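Robot Operators and Test Assistants – Hand Comparison Study

Sketley Manipulation Lab
Posted July 26, 2022

Sketley is looking for 4 people to operate and score a comparison of multi-fingered robot hands and the controllers that drive them. The work is paid, on site and part time. No degree is required. Applicants from assembly, sewing, dental labs, watch repair and similar hand trades are encouraged to apply along with students.

Background

Most published results for robot hands come from a single hand, a single controller and a set of objects picked by the same group that built the hand. It is hard to tell from such results whether a grasp failed on account of the fingers, the wrist, the control software or the person at the controls. The Flisoritz study holds the objects, the table and the operators fixed and changes the hand and the controller separately.

Two controllers will be compared. Drarkeo maps the operator's finger joints directly onto the robot's finger joints. Yazzie takes only the fingertip positions and works out the joint angles itself, with a limit on contact force. Both run on the same two-armed robot, and both will be tested with each set of hands. Operators will not be told in advance which controller is loaded for a given block of trials.

The objects are ordinary household goods, packaged food and toys. They were chosen for differences in stiffness, surface and size. A sealed wrapper slides and crumples, a pouch changes shape under load, and a plush toy hides the contact points from the camera. Small items are included in every block, as they tend to separate the controllers more clearly than large ones.

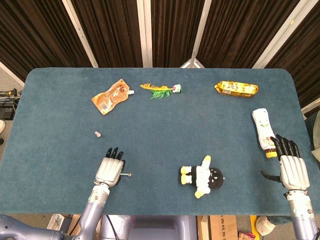

Both hands at the test table. The left hand is holding a small metal pin.

What the work involves

Operators control the arms from a separate station using tracked gloves and a headset that shows the view from the robot's head camera. A session lasts 2 hours, including setup and breaks, and each operator is scheduled for 5 sessions. Within a session you will complete blocks of trials in an order set by the schedule. Typical tasks are:

Pick up a named object and place it in a marked area
Turn a bottle from lying to standing
Pass an object from one hand to the other
Pick up a small or thin part and hold it steady until told to release
Move one object without disturbing those next to it

Each trial has a fixed time limit. Trials that run over are scored as incomplete and the next one starts. You are not expected to succeed at every trial, and pay does not depend on your score.

Test assistants work beside the robot. They lay out the objects from a printed placement sheet, start and stop the logging software, mark the outcome of each trial and record the type of failure. Failure types are defined in a written code sheet – slip, missed contact, tipped object, collision, controller fault. Assistants also check the finger cables and wrist bolts between blocks and hold the emergency stop whenever the arms are powered.

All 4 people hired will be trained in both roles. Most will spend the larger share of their hours in one of them. State your preference in your application.

Requirements

Age 18 or over
Full use of both hands and normal or corrected vision
Able to wear a headset for 20 minutes at a stretch without motion sickness (a short trial is part of the interview)
Able to follow a written procedure exactly, including when a different way seems quicker
Comfortable writing short factual notes in English

Helpful but not required

Experience with remote handling, glove boxes or similar equipment
Experience scoring video or running timed tests
Basic use of a Linux terminal

People who have worked on the development of either controller may apply as assistants only. Prior experience as an operator on another robot does not rule you out, but must be stated, as it is used to balance the groups.

Data and consent

Sessions are recorded by the head camera and by a fixed camera over the table. Glove data, joint positions, motor currents and voice commands are stored with a participant number in place of your name. You may withdraw at any time and will be paid for the sessions completed. Recordings made up to that point are deleted on written request.

Hours and pay

Training takes 6 hours and is paid at the same rate as sessions. The rate is given in the offer letter and is the same for both roles. Sessions are booked one at a time – mornings and early evenings are available. Testing continues until March, and assistants who wish to stay on for the scoring of recorded video may do so.

How to apply

Send a short letter with your preferred role, your usual free hours and any experience listed above to Amos Wojcik, study lead, at the Sketley front office. A résumé is welcome but will not be scored. Put "Flisoritz operators" in the subject line. Interviews are held at the lab and include a practice run at the operator station. Applications are read in the order received, and the posting closes when all places are filled.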